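Leitfähiges Garn ist kein Draht
Warum genähte Schaltungen an den Übergängen scheitern und wie eine kleine Werkstatt das Problem misst

Von Senan Doherty
18. April 2023

Wer eine Leiterbahn näht, baut einen Widerstand ein. Bei einer Leuchtdiode fällt das kaum auf, bei einem Sensor mit analogem Ausgang schon. Versilbertes Polyamidgarn liegt je nach Zwirn um Größenordnungen über einer Kupferlitze gleicher Länge, und der Wert ändert sich mit Zug, Feuchte und Alter. In den meisten Anleitungen steht davon wenig. Dort wird von Pad zu Pad gestickt, verknotet und mit Nagellack gesichert.

Sosina Kahsay und Bereket Feyisa haben ihre Werkstatt Mukanar auf solche Verbindungen ausgerichtet. Sie fertigen Kleinserien von Sensormanschetten für Bewegungslabore, meist in Stückzahlen unter 200. Die Elektronik besteht aus einem Mikrocontroller auf flexibler Leiterplatte, einem Beschleunigungssensor und drei Dehnungsaufnehmern aus gestricktem Material. Alles bis auf die Spannungsversorgung bleibt dauerhaft im Textil.

Die Ausfälle der ersten Serie verteilten sich ungleich. Das Garn selbst war fast nie unterbrochen. Auffällig waren die Stellen, an denen es auf die vergoldeten Pads der Leiterplatte traf. Dort liegt ein weicher Faserverbund auf einer harten Fläche, und jede Biegung bewegt ihn um Bruchteile eines Millimeters. Die Silberschicht reibt sich ab, der Übergangswiderstand steigt, und der Analogwandler liefert Werte, die nach Bewegung aussehen, obwohl der Arm ruhig auf dem Tisch liegt.

Kahsay misst deshalb in Vierleitertechnik. Zwei Leitungen führen den Strom, zwei greifen die Spannung direkt am Übergang ab, damit der Garnwiderstand nicht in das Ergebnis eingeht. Protokolliert wird mit einem selbst geschriebenen Programm namens Wimley, das je Pad eine Kurve über die Biegezyklen aufzeichnet. Ein Pad gilt als ausgefallen, sobald der Wert das Dreifache des Anfangswerts überschreitet. 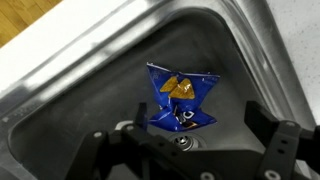

Die Waschprüfung ist der zweite Teil des Verfahrens und der aufwendigere. Haushaltswaschmaschinen streuen in Mechanik und Temperatur so stark, dass sich zwei Durchgänge kaum vergleichen lassen. Mukanar beginnt daher mit einer Handwäsche bei festgelegter Wassermenge und Einwirkzeit. Ein gewöhnliches Edelstahlbecken reicht dafür aus, sofern die Prüflinge vor jeder elektrischen Messung herausgenommen und getrocknet werden. Das blanke Metall würde offen liegende Leiterbahnen sonst überbrücken und einen Kurzschluss vortäuschen, den es im Textil nicht gibt. Erst danach folgt die Maschine, und zwar im Wäschenetz.

Verglichen wurden drei Anschlussarten. Die einfache Stickverbindung mit 3 Stichen je Pad fiel im Mittel am frühesten aus. Mit 6 Stichen verbesserte sich das Ergebnis deutlich, allerdings wuchs die Gefahr, dass abstehende Fasern das Nachbarpad berühren. Am stabilsten blieb eine gecrimpte Hülse mit anschließendem Verguss. Das beste Muster hielt 1016 Biegezyklen bis zum Ausfallkriterium.

Der Verguss bringt eigene Schwierigkeiten mit. Ist er zu hart, wandert die Knickstelle an seine Kante, und das Garn bricht dort. Ist er zu weich, schützt er den Kontakt nicht. Feyisa verwendet inzwischen ein Silikon mittlerer Härte und lässt es an den Rändern flach auslaufen — das kostet Fläche, verteilt aber die Biegung.

Wondimu Derese, der beim Zulieferer Stevex die Musterfertigung betreut, hält die Hülse trotzdem nicht für die allgemeine Lösung. Sie verlangt ein Werkzeug mit definierter Presskraft und lässt sich nur schwer nacharbeiten. Für Prototypen und für den Unterricht rät er zur Stickverbindung mit breitem Padabstand.

Auf der Softwareseite lässt sich ein Teil der Drift abfangen. Die Firmware misst beim Einschalten einen Referenzwiderstand, der über denselben Garntyp angeschlossen ist, und korrigiert die Sensorwerte entsprechend. Gegen langsame Alterung hilft das gut, gegen einzelne wackelnde Kontakte gar nicht. Seit Januar verwirft die Firmware zusätzlich Sprünge, die schneller ablaufen, als sich ein Gelenk bewegen kann. Die verworfenen Werte bleiben mit Zeitstempel im Speicher und werden bei der nächsten Wartung ausgelesen.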